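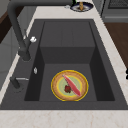 Are we still planning to buy the arm before the end of the grant period? The plan is to place that order in August, after the simulated sink work has told us which hand to put on it, and the money stays in the equipment line until then.

I wanted to get that out of the way first, because it was the first thing you asked on our call and I gave you a long and wandering reply. The rest of this report covers where the Kosthorpe kitchen project stands, what we have spent, and what we would like your approval to change.

As you'll remember, the original proposal had us buying one arm and one gripper in the first quarter, bolting them to a bench next to a real sink, and learning from there. We moved away from that in the spring, with your blessing, and I'm very glad we did. Working in the simulated kitchen has let us try out grippers we don't own on a counter we haven't built. The job itself is the same as in the proposal: plates in and out of the sink, food moved from one plate to another, and the arm kept well clear of the faucet.

That last part has turned out to be the expensive one. A deep basin with a tall faucet beside it asks a lot of an arm. It has to reach down and over, and then come back up with something in its fingers, and the shorter of the two arms on our list struggled with this at the far end of the basin. We had penciled in the shorter arm because it was cheaper by 4,000 dollars. I'm sorry to say I no longer believe it is the cheaper choice, and you'll find that reflected in the request further down.

So far we have completed 151 logged runs with the two candidate hands, the Flekilen and the Vasero. The Flekilen is the simpler one, with fewer moving parts and a price that made all of us happy when the quote came in. The Vasero has more fingers and more ways to go wrong, but it does better on soft and oddly shaped food, and it can pinch a plate by the rim without needing to get underneath. We have been running them in the same kitchen with the same plates so that the comparison is a fair one. I was quite attached to the Flekilen at the start (I think it was the quote) and I have had to let go of that a little.

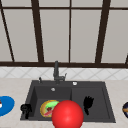
Noboru Morikawa read a draft of this report on Tuesday and asked me to say more plainly that he would not buy two hands of either kind until we have one on the bench for a month. His view is that the second hand doubles the cabling, the spare parts and the safety paperwork, and that most of our tasks can be arranged so that one hand is enough. He would sooner see the money go to a better mount and a proper set of replacement fingertips.

I've come around to his way of thinking, mostly. The two-handed runs are a pleasure to set up and we've learned a fair amount about reach from them, but I can't point to a task in the proposal that needs the second hand. So the second arm and hand move to the "later, if at all" column, and we'll keep exploring that side of things in simulation, where it costs us only computer time.

Speaking of which, computer time has been our one overspend. We had set aside 2,000 dollars for it and went past that by 300. Some of this was my own doing. I let a batch of runs go over a long weekend with the settings left at their highest quality, and it took me until the following afternoon to notice. We now have a spending alert on the account, and the overspend can be covered from travel, where we have hardly touched the budget.

On the sink itself, we asked Hrynyshyn for a quote on a counter section with a cutout, a basin and a working faucet, on a frame with lockable wheels. They were patient with us through several rounds of drawings. The first version had the arm mounted behind the faucet, and we worked out from the simulated runs that this was a poor spot for getting to the near end of the basin.

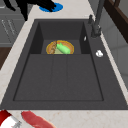

The second version moves the mount to the side opposite the faucet and raises it a little, so the arm comes down toward the plate at a friendlier angle. Hrynyshyn can do this for the same price, provided we confirm the height before they cut anything. I would like to confirm it as soon as you've had a chance to read this. Their lead time is longer than I expected, and the counter is now the item most likely to hold everything else up — the arm can be here well before it.

There are a few smaller purchases I had left out of the original budget, and I would rather own up to them now than send you a string of little requests. We need a drip tray and splash guards for the base of the arm. We need dishes we don't mind breaking, and a supply of play food for the early bench work, before we go near anything that bruises or smells. We also need an emergency stop that can be reached from both sides of the counter. None of these is large, and together they fit inside the contingency line.

As for what has gone less well, long food is harder than round food. Anything lengthwise tends to hang below the fingers, and the arm has to know how far it hangs or it will catch on the rim on the way over. The Vasero copes with this better than the Flekilen, though I would not call either of them reliable yet. We're changing the order of the next set of runs so that long items come first, and I'll send you the results with the August order whether they flatter us or not.
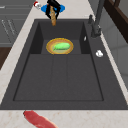
Which hand are we going to ask you to pay for? Our recommendation at the moment is one Vasero with a spare set of fingertips, on the longer arm.

To pull the requests together, then, we are asking you to approve the longer arm at the added 4,000 dollars, to let us move 300 dollars from travel to cover the computer time, and to agree that the second arm and hand come off the purchase list for this year. Dropping the second arm more than pays for the longer one, so the total request is lower than the one you signed, and I've left the difference unassigned until we have talked it over.

Two things could still change the picture. The Vasero quote runs out at the end of August, and I haven't yet had a straight answer on whether they'll hold the price if we're late. And the room at Kosthorpe needs a new circuit before the arm can be switched on. The building office has the request and has been kind about it, but they haven't given us a date. If the electrical work slips, I'd suggest we take delivery of the counter anyway and use the time to check the mount and the plumbing by hand.

Thank you, as always, for reading these all the way through. If it would help to go over the numbers together, mornings are best for me, and Noboru is happy to join. The updated budget sheet and the Hrynyshyn drawings will follow under separate cover.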